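Report on a Visit to the Yensuk Open Day
Handheld Demonstration and Data Collection Program
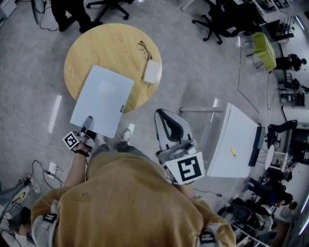 Two-handed work with handheld grippers at a round table, Yensuk open day.

Prepared for the members of the Ceda industry liaison group
Report dated 6/3/22

Background

Members of the liaison group were invited to attend the open day held by Yensuk at its development office. The invitation followed an earlier exchange of letters on the handling of flat goods, a subject raised by several members whose packing and dispatch areas still depend on manual labour for this step. Five members attended, accompanied by a representative of Clustetti, which supplies shelving and transfer equipment to two of the sites concerned.

The purpose of the visit was to see how Yensuk gathers the recordings on which its arm controllers are trained, and to form a view on whether a joint trial would be worthwhile. No commitment was sought by the host and none was given.

Arrival and introduction

The group was received at the front office and given a short safety briefing. Visitors were asked to keep bags off the walkways and to stay clear of cables on the floor. The introductory talk lasted 28 minutes and covered the history of the program, the present staffing and the three kinds of task now being recorded: lifting and turning flat items, placing small items in trays, and folding.

The speaker explained that Yensuk does not begin with a robot. A member of staff carries out the task by hand, holding a gripper of the same general form as the one later fitted to an arm. Printed square markers on the grippers allow their position to be followed throughout. Recordings made in this way are reviewed, labelled and passed to the training group, and an arm is brought in only at the testing stage.

The work area

Work is carried out in an open office and not in a separate laboratory. Ordinary desks and chairs share the floor with the tables used for recording, and staff continue with their own duties while sessions are under way. Several members remarked on this. The host's position is that a controller trained only in a bare room performs poorly outside it, and that everyday furniture, changing light and reflections from the floor are of value in the recordings.

The group noted that this arrangement places some demands on housekeeping. Loose cables and power boards on the floor would not be accepted at most members' sites, and the matter was raised with the host during the closing discussion.

Demonstration of flat item handling

The principal demonstration concerned a large, flat sheet handled with two grippers. The operator worked standing at a round table with a light wood top, with one gripper in each hand. The pale sheet was large enough to overhang the edge of the table, a condition the host described as deliberate. An item that sits fully on its support can be pushed about with little skill, whereas one that overhangs must be steadied on one side before it is moved on the other.

Members were interested in the marking of the grippers. The left and right units carry different patterns, so that the two can be told apart even when the hands cross. The host stated that crossed hands had been a frequent cause of rejected recordings in the first months of the program.

Small articles are commonly left on the table during sessions. A pair of glasses lay beside the sheet during the flat item work, along with a small white device and its cord. The host advised that operators are not asked to clear the surface beforehand, and that the controller is expected to learn to leave such things alone. One member questioned whether this would hold for fragile goods. The host agreed that it had not been tested.

Two members of the group were then invited to try the grippers. Both found them lighter than expected and both had difficulty judging the closing force. Operators are given a week of practice before their recordings are kept.

Figures provided by the host

Yensuk provided the following totals for the flat item task.

Recordings made to the end of July: 893
Recordings accepted after review: 856

The group considered the acceptance rate to be high and asked how the review is conducted. Each recording is viewed once by a reviewer who did not take part in the session. There is no second review. The host undertook to supply the written criteria, which had not been received when this report was prepared.

Software

A brief session was given on Genel, the labelling software used by the review staff. The reviewer marks the start and end of each grasp and records any slip or dropped item. The program is plain in appearance and appeared quick to use. It does not at present export to the formats used by members' own systems, and the representative of Clustetti asked that this be considered. A written response is expected.

Discussion

The closing discussion dealt mainly with cost and with the suitability of the method for smaller sites. Members with short production runs saw an advantage in being able to record a new task with their own staff, without stopping a line to bring in an arm. Others were concerned about the time required of experienced workers, who would need to be released for recording.

Questions were also asked about privacy. Recordings made in a shared office may include persons who are not taking part. The host advised that all staff at the site have given written consent, and that visitors are asked to sign a form on arrival. Members were of the view that a trial on their own premises would require consultation with employees well in advance – and, at two sites, an amendment to existing workplace agreements.

Recommendations

The group recommends that Ceda request the review criteria in writing and circulate them to members.

It is further recommended that one member site be identified for a short trial of flat item handling, with recordings made by site staff under the supervision of the host. Floor cabling should be covered or routed overhead for the length of any such trial.

A decision on the export formats should be obtained before any licence for Genel is considered.

The group records its thanks to Yensuk for the invitation and for the time given by its staff. Copies of the introductory slides are held at the Ceda office and may be borrowed on request.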